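Teaching an arm by hand: your first good demos

Guiding a robot by remote is so much fun once it clicks! Start with a practice run, no recording.

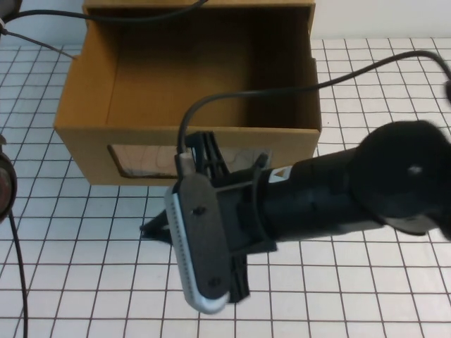 Get comfortable with the leader handle first. Move it slowly and let the arm catch up – fast flicks make jerky data. Then:

Park the arm at your start pose.
Hit record and wait 2 seconds.
Do the whole task in one smooth go, up to 60 seconds.
Return to the start pose and stop.

Fumbled the grasp? Keep going and recover, those takes are great for training! Do seven takes, then shift the object a little and go again.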